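Notes for the Tasach talk, November 12, 2023

**Start (slow down, breathe!)**

- Hello, thank you, and yes, I really am going to talk about washing up for 40 minutes.
- Ask for hands: who washes before they rinse, who rinses before they wash? Let them argue a bit.

**The scullery at Macedo**

- The house went up in 1840 and the scullery had 2 stone sinks, side by side. One hot, one cold. I love this room!
- Read the bit from the housekeeper's book: glasses first, then silver, then plates, greasy pans last of all. Same order my gran used.
- Soda crystals, sand for the pans, soft soap if the family was feeling rich. Pass the jar of soda round (lid ON).

**Drying**

- My favourite part. Linen cloths for glass, coarser ones for everything else, 93 of them in the Macedo laundry list, every one numbered in red thread.
- Then the plate rack: a wall of slots over the sink, drips going straight back down. So simple, and we still buy the same idea in wire.
- Mention Kátia Evangelista's letters from Drirkine, the one about the chipped tureen. Don't read all of it, it runs on.

**Last slide, leave up for questions**
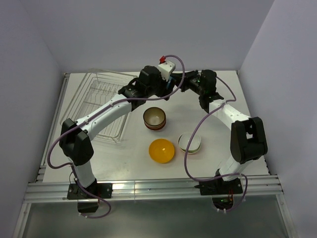 Houda Metwally wanted to know whether the cloths were ever boiled with the bed linen, and said that in her grandmother's house that would have caused a row lasting until October.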